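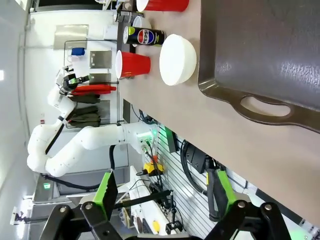
Progress report on the checkout change, for the Skemer small merchant fund, period ending December

The work covered by this grant is the move of the Tramholm online store from card-only checkout to a checkout that also takes bank transfer and stablecoin payments. The store runs on WordPress and the new payment step is a plugin supplied by Larkcombe.

**Done in this period**

- Plugin installed on the test copy of the store, then on the live store.
- Refund steps written up and given to the two people who answer customer mail.
- Order export changed so the payment type shows in its own column. Simard, our bookkeeping firm, asked for this.

The live store took 2913 orders in the period. Of these, 20 were paid in stablecoin and nearly 2000 by card. The rest came in by bank transfer, a larger share than we planned for. All stablecoin payments are converted to dollars on receipt, so the store holds no coins overnight.

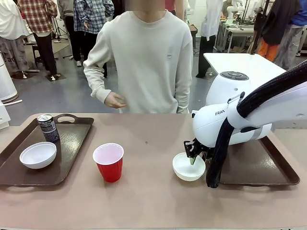
Florence Desjardins wrote back on the draft of this report that 20 orders is a thin base for any claim about demand, and asked that we leave the stablecoin forecast out until spring. We have taken it out. She also asked how underpaid orders are handled. At present they are held, the customer gets an email with the balance due, and the order is canceled after three days if nothing more comes in.

**Problems**

Thirteen orders were marked unpaid in the store although the money had arrived. The cause was a timeout between the plugin and the order page. Larkcombe sent a fix and we have had no new cases. All 13 were corrected by hand and the customers were told.

The exchange rate shown at checkout is locked for 15 minutes. Some customers paying from a phone wallet ran past that and had to start over. We have asked for a longer lock.
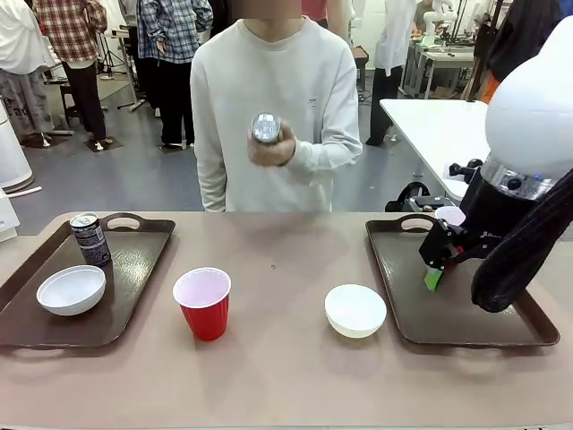 *Tramholm, December*

**Next period**

Move subscription orders to the new checkout. Finish the tax report with Simard. Test refunds to a wallet other than the one that paid. Spending is within budget and we are not asking for a change to the payment schedule.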